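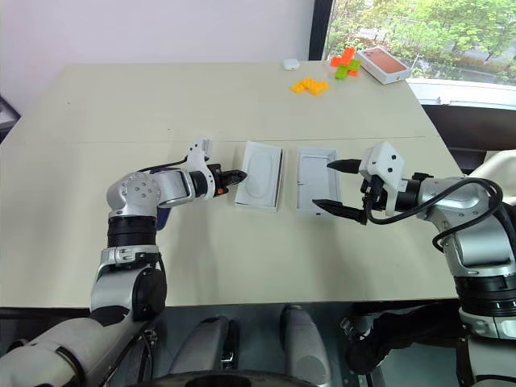 Two trays and a big claim

Siwan Hopkin says the white plastic trays her firm, Plodari, sells will sort out any kitchen drawer. I have my doubts.

"People lose things because nothing has a place," she says.

Mine does. It's the bottom of the drawer. And when the drawer's full?

"Then you own too much."

She has 31 trays at home, in her favourite colour, white. I ask whether the batteries stay put.

"Mostly," says Hopkin. Her husband, I'm told, keeps his in a mug.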